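Bimanual carry: what do you put in the written cell rules?
Started by plakemton_ops, August 16, 2023

plakemton_ops
Posts: 389

We are rewriting the operating rules for our small two-arm cells. The old sheet was written for single arms and says nothing useful about an object held by both grippers. Three things I want settled before it goes to Prapai Nuchit for sign-off:

a) whether a stop during a two-arm hold should freeze both arms or let them go compliant
b) whether loose items may stay on the mat under a held object
c) cable slack inspection, how often and against what limit

Teleoperated work and replayed trajectories both count. Object mass is low, mostly empty boxes.

Jelden
Posts: 2614

On (a), freeze both, hold position, keep the grippers energized. If one arm goes compliant and the other doesn't, the stiff one carries the full load plus whatever the limp one is dragging on it. Small actuators don't like that. Write it as a single rule with no operator choice.

rail_and_bracket
Posts: 57

Disagree with "no operator choice." If a finger is pinched between the box and a gripper, a position hold is the worst state to be in. Our sheet has two levels. A normal stop freezes both arms. The emergency stop removes torque on both, and we accept the drop. The load is a box over a mat. Let it fall.

Jelden
Posts: 2614

Nobody should have a finger in there with the arms live. That is a separate rule and it comes first.

rail_and_bracket
Posts: 57

It comes first on every sheet I have read, and I would still not rely on it as the only measure. What is your release procedure with the arms in hold?

Jelden
Posts: 2614

Jog one gripper open from the console, five percent steps. Fair point that it is slow. I would accept two levels if the sheet says plainly which button does what, and the label at the cell says the same thing.

plakemton_ops
Posts: 389

Two levels then. Below is the draft as it stands, sections 4 and 5. Numbering follows the old sheet.

4. Two-arm hold

4.1 Both grippers shall make contact before the object leaves the mat. Lifting with one and catching with the other is not permitted.

4.2 Carry height is kept as low as the task allows. The arms work toward each other over the mat, with the object between them. A tilted object is acceptable if both grippers keep contact. Do not correct tilt by squeezing harder.

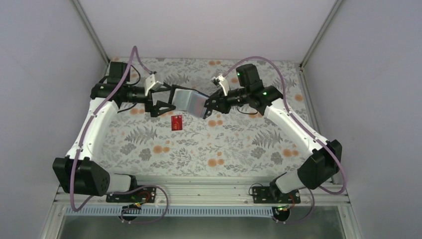
5. Cables and loose items

5.1 Check slack at elbow and wrist with the arm at full reach and again fully folded. A loop may stand clear of the link. It may not pass between the gripper fingers or under the object at any point of the trajectory.

5.2 Inspection interval is 2000 cycles. Replacement of the arm cable is at 4000 cycles or at first visible jacket damage.

5.3 Items on the mat that are not part of the task are removed before the arms are enabled.

quietservo
Posts: 112

5.3 will be ignored as written. There is a red card lying flat on the mat under the gray box in your own picture. Is that part of the task or isn't it? Someone reading the sheet can't tell, and neither can I. Either list the permitted items per task or allow flat items by thickness.

plakemton_ops
Posts: 389

The task sheet would have to say. Right now section 5 doesn't point to the task sheet at all. I'll add the reference.

Yusuf
Posts: 840

I prefer the list. A thickness limit sounds neat but then someone has to measure, and a thin card can still slide under a finger when the box is set down at an angle. The edge lands on it and the placement is off.

quietservo
Posts: 112

Depends on the mat. On rubber a card stays put. On printed fabric I would expect it to move.

Different question. Has anyone had trouble with patterned mats and wrist cameras? The floral one is a lot busier than what we run. Our sheet requires a plain surface.

Yusuf
Posts: 840

We require the opposite for part of the work: at least two backgrounds per task, one of them patterned. A plain surface everywhere gives you a policy that only works on a plain surface. I would leave mat choice out of the safety sheet entirely. It belongs with the data rules.

Jelden
Posts: 2614

Agree on splitting it. One exception: the mat has to be flat and secured to the edge. A ruck in the mat is a contact hazard for the fingers whatever is printed on it.

rail_and_bracket
Posts: 57

Back to 5.1. Those purple cables stand up in quite tall loops, on both arms. With that much slack I would want a maximum loop height in the rule, measured from the elbow. "May stand clear of the link" lets anything through.

plakemton_ops
Posts: 389

Reluctant. The last time we tied loops down we lost two connectors at the wrist from strain. A tall loop looks untidy but it fails slowly. A tight one fails at the plug.

rail_and_bracket
Posts: 57

Then give a minimum bend radius and a keep-out zone around the other arm's wrist. The two-arm case is the one where a loop can catch on the neighbor. Single-arm rules never had to deal with it.

Yusuf
Posts: 840

Clarnness used that wording in their sheet, keep-out measured from the opposite gripper. It was easy to check by hand with the power off.

plakemton_ops
Posts: 389

Keep-out zone goes in, bend radius per the cable data sheet, no height limit. Revised 5.1:

5.1 With power off, move both arms by hand through the working range. No cable of one arm shall touch the wrist or gripper of the other. Bend radius shall not go below the cable maker's figure.

Jelden
Posts: 2614

Add "with the object or a dummy of the same size in place." Without it the grippers sit closer together than they do in use, and you are checking the wrong geometry.

plakemton_ops
Posts: 389

Added. Stop wording for section 3 follows once I have checked what the controller does on loss of communication with one arm only. If it holds the other one, rule 3.2 has to change.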